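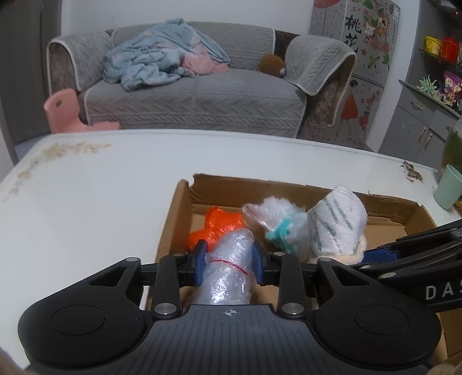 Ticket: subtitles drifting on Tendley, Kuvville Film Nights

Opened by: Nahom Wubshet
Opened: October 2, 2026
Product: Tendley player, desktop, plus Tendley library
Priority: high please, we have a screening tomorrow evening

What's wrong

Subtitles come up late on our main film and get later as it goes on. Opening scene fine. By the wedding, people are laughing at a line before anyone reading has seen it. By the end it's hopeless, the text is a whole conversation behind.

Film is Gashaw, the family comedy, the one with the two brothers and the restaurant. Our file came from the distributor, Baridari. Subtitle file came separately, also from Baridari, in a different email. English subs. The dialogue is mostly not English so we can't just turn them off and hope.

Other films in the library play fine with subs. Tried two. Both fine start to finish, well, skipped through one of them.

Setup

Laptop into the hall projector by HDMI. Sound out of the laptop to the hall speakers. Tendley is whatever version it updated itself to in May, I haven't touched it after that. Library has 1,000 titles in it now and it did put up a message about being full, no idea if that's connected. Mentioning it because last time I left something out and it was the thing.

Tried so far

1. Restarted Tendley. Same.

2. Restarted the laptop. Same.

3. Took the subtitle file off and added it again from the email. Same.

4. Used the delay setting. Put in minus 1,000 ms. Better in the middle, but now the start is early and the end is still late. So it isn't a fixed delay, it's getting worse as it plays. Put it back to zero.

5. Played it on the laptop screen with the projector unplugged. Same drift, so not the projector and not the cable. Bit of a relief.

6. Played the film from the start without touching anything, no pausing, no skipping. Same. I had wondered if pausing was doing it.

7. Opened both files in a different player. Same drift there as well. Which I suppose means it's the files? But then the Baridari people say they've had no complaints.

Please advise. Phone is best but I'm at work until late, so email.

Reply from Tendley support

Hello Nahom, thanks for such a full list, it saves a lot of back and forth. Step 7 is the useful one. If a second player drifts in the same way, the subtitle file was almost certainly timed for a copy of the film running at a different speed. Very common with films that have been released both for television and for cinemas. One copy runs slightly faster, the subs were made for the other.

Could you send two things:

- the frame rate of the video (Tendley, right click the title, Details, it's under Picture)
- the time of the last spoken line in the film, and the time of that same line in the subtitle file. The subtitle file opens in any text editor.

The library message is separate. It only affects adding new titles, it won't touch playback. You can clear it by archiving a few you've finished with.

Nahom

Frame rate says 25. Last line in the film is the mother saying goodnight at the door. Subtitle for it is well over a minute after she's said it, I'm comparing by hand with my phone next to the laptop so don't hold me to the second. She's gone inside and the credits are up.

The subtitle file opened fine. There's nothing in it about speed, just times and text.

Also asked Baridari again, no answer, it's Friday afternoon.

Reply from Tendley support

That all fits. Your film runs at 25 and the subtitles look to have been made for the 24 version. They need squeezing to match. You don't need a new file.

- Open the film in Tendley and pause it
- Subtitles menu, then Timing, then Stretch to fit
- Set From to 24 and To to 25
- Press Preview, and jump near the end before you save
- Save as a copy, keep the original

If 24 leaves you very slightly out at the end, try 23.976 in the From box. The two are close enough to look the same for the first scenes and then part company.

Please leave the delay at zero while you do it.

Nahom

No Stretch to fit in my Timing menu. Just Delay and Reset. Is it a paid thing?

Reply from Tendley support

Not paid. It is hidden if the simple menus are switched on. Settings, General, untick Simple menus, then close and reopen Tendley. Sorry, should of said.

Nahom

Got it. Was ticked. Don't remember ticking it.

Log from this evening, putting it all in one go:

Set 24 to 25. Preview. Start good. Wedding good. Restaurant fire good. Goodnight at the door still slightly late, you'd notice if you were looking for it.

Set 23.976 to 25. Preview. Start good, wedding good, fire good, goodnight bang on. She says it, it's there.

Saved as a copy. Closed Tendley. Opened it again and the old subs came back! Mild panic. It had loaded the original becuase both files are in the same folder and it takes the first one alphabetically, I think. Moved the original to a folder called OLD. Opened again, new one loads, all fine.

Then one more problem. The song in the middle, where the grandfather sings, had no subtitles at all. Went back to the original and it doesn't have them either. So that's not us. There's a gap in the Baridari file between the toast and the car park. Have emailed them. Not your department, I know, only noting it.

Also some accented letters are coming out as question marks. Names mostly. Any quick fix? Can live with it if not.

Reply from Tendley support

Good result on the timing. For the question marks: Subtitles menu, Text, Encoding, change Automatic to UTF-8. If that makes it worse, try Western. The setting is remembered per film so it won't upset your others.

For the song, if Baridari send you the missing lines you can paste them into the copy with a text editor. Use the new times from your stretched copy, the original times will be off. If they send a complete new file, stretch that one exactly as you did this one, same numbers.

You were right about the folder. Tendley picks the first matching name. You can also pin one: right click the subtitle in the list, Always use this.

Nahom

UTF-8 made it worse. Western fixed it. Names all correct now, including the brother's.

Pinned the copy. Restarted the laptop to be sure, opened the film cold, right subs, right timing, right letters. Ran it through the projector as well. Same.

No word on the song. If it doesn't come we'll show it without, it's a song, people will get the idea. Might print the gist on the back of the programme if someone who speaks it can tell me what he's on about.

Archived 12 old titles from the library and the full message has gone. Will do the rest when there's a quiet week. There's 16 Christmas films in there alone and we've only ever shown the same three.

One request while I'm here. Can the Details page show the subtitle speed next to the film speed? Would have saved me an evening. Realise the file doesn't say it but even a warning if the last subtitle comes after the end of the talking.

Happy for this to be closed.

Reply from Tendley support

Passed the warning idea on to the player team, no promise on when. A new line in the help pages about Simple menus is going in too.

Keep the original in OLD until Baridari have replied. Closing this now, reply to the same email if it comes back and it will reopen under the same ticket.

Status: solved
Cause: subtitle file timed for 23.976, film at 25
Fix: Stretch to fit, saved as copy, pinned. Encoding set to Western.
Outstanding: missing song lines, with Baridari

Contact Tendley support | © Tendley | Terms | Privacy | Back to top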